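Leltance - table things, sorted

Hello! I'm Su-bin Ra, and this is the read-me for Leltance, my folder of notes and pictures on putting the cutlery away (yes, a whole folder). Bo-ram Song helps with the file names, and I do the rest.

Last updated: 21/03/2023
Files: 2379, in 14 subfolders

What's in it

Mostly spoons and chopsticks, before and after they go back in their holder. Subfolder 11 is mugs - skip it if you only want cutlery.

How I name things

Table first, then holder, then a number. Small spoons and soup spoons share a label, which I may regret. Chopsticks get their own, whatever they're made of.

Purple cloth set

Spoons and chopsticks out on the round table, in front of the cream caddy with the heart on it.

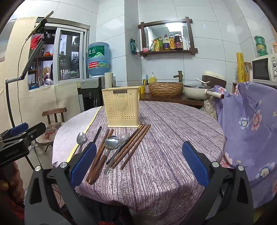 Known problems

Subfolder 13 has two files with the same name. I'll fix it in August!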